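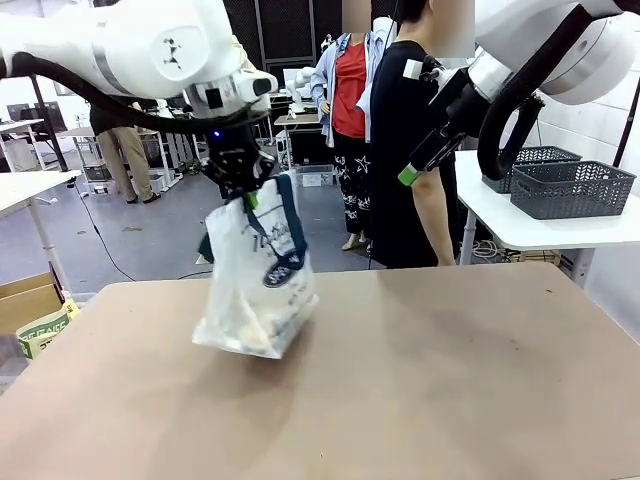
The Case for Keeping the Neighborhood Grocery in the Town Plan

The draft land use plan now before the residents of Winutville runs to 300 pages. Housing, drainage, parking and the river path each receive a chapter. The purchase of food is treated in two paragraphs near the end of the section on commercial corridors, where it is assumed that private operators will open stores wherever demand exists. It is our view that this assumption is mistaken, and that the plan should be amended before it is adopted.

Winutville had 6 small groceries within its older districts when the previous plan was written. It now has 2. Both stand on the east side, within a short walk of one another, and the residents of the hill streets and of the former mill quarter have no place to buy fresh produce without a car or a bus transfer. The bus that serves the mill quarter runs every 29 minutes during the day and less often after 7 p.m. A household that does its shopping after work must therefore plan an errand that once took a few minutes, and must carry the results home by way of an unlit stop on the county road.

The usual reply is that residents have chosen the larger stores on the bypass, and that a town should respect that choice. There is some truth in this. The larger stores carry more goods at lower prices, and no plan should pretend otherwise. But the choice was shaped by public decisions. The town widened the bypass. The town waived the frontage fees for the retail park. In the same period it required any shop on a residential street to provide off-street parking on the same terms as a furniture warehouse, a rule that a corner grocery on a narrow lot cannot meet. When the last store on the hill changed hands, the new owner found that the existing use could not be continued after a vacancy of six months. The building is now a dental office.

Plavdale, which faced much the same problem, took a different course. It created a category in its code for food shops under a set floor area and exempted them from the parking rule altogether. It also allowed deliveries from 6 a.m., which wholesalers had asked for and neighbors had feared. Complaints were few, and most concerned a single refrigeration unit that was later moved to the rear of its building. Several of the shops that opened under the new category have since closed – retail is a hard trade in any town – but others have taken their place in the same premises, and the premises have remained available for the purpose. That last point deserves more attention than it has received here.

We recognize that home delivery is often offered as the answer. Services such as Trillus have reached the hill streets, and many older residents rely on them. Yet delivery carries minimum orders and fees that fall hardest on those who buy little at a time. It also presumes a payment card, a telephone and a person at home to receive the order. A resident who needs milk and onions on a given evening is poorly served by a two-hour window.

A small grocery does other work that is difficult to enter in a table of revenues. It keeps a lit window on the street after dark. It gives young people a first job within walking distance of home. The Østergaard market on Canal Street has for years kept a notice board inside its door, and it is doubtful whether any official publication of the town is read as closely.

Three amendments would suffice. The parking requirement should be removed for food shops on residential streets. The period of vacancy after which an existing grocery use lapses should be extended to three years. Finally, the bus schedule for the mill quarter should be reviewed together with the plan, and not in a separate process the following year, as is now proposed.

None of these measures requires new spending of any size, and none obliges a private owner to open a store. Written comments on the draft are accepted at the planning office until the end of December. Residents who attend the public hearing should ask that the section on commercial corridors be read aloud in full; it will take less than a minute.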